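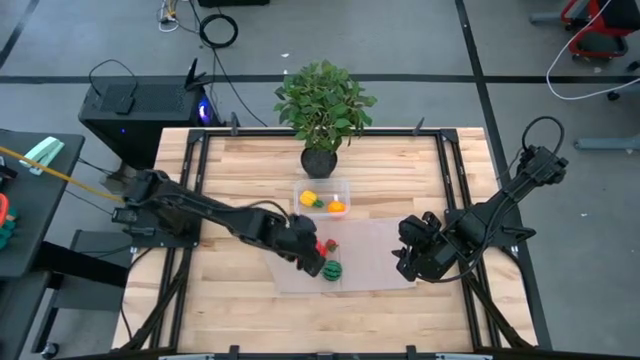

Sorting groceries is the household chore I get asked about most, so a short thread on where it stands. The unit of work is one item moved from a surface into a container. A two-arm bench with toy produce is the easy version: three pieces still on the mat, two in the clear container, one gripper down near the watermelon and the other open with nothing in it. A toy strawberry doesn't bruise. A real one does.

2/ Numbers from our September run at Dondow: 400 picks, 23 drops. Most drops were round items. A sphere gives two flat fingers very little contact area, and a small error in approach height pushes it away.

3/ Clear containers are a separate problem. Depth sensing is poor on transparent plastic, so the wall position is partly a guess. Korkor Agyeman swapped in an opaque tub for one session and wall strikes fell to 3. Kitchens are full of clear tubs, so we swapped it back.

4/ Speed. Trí Quan can clear the same mat by hand before the arm has finished its second pick. Nobody should buy this to save time.

5/ What does carry over to shop-floor work: kitting. Known parts, fixed bench, same tray every shift. Partanen is running 2 cells on that basis and I'd call it useful today.

6/ What doesn't: putting away a real shop. Bags, netting, wet lettuce, a fridge door that swings shut. I haven't seen a general system do it unattended in a home it wasn't set up for.

7/ Next test is mixed real and toy fruit, same grip force limit for both. Agata Pace is writing the bruise scoring. Results go up here, drops included.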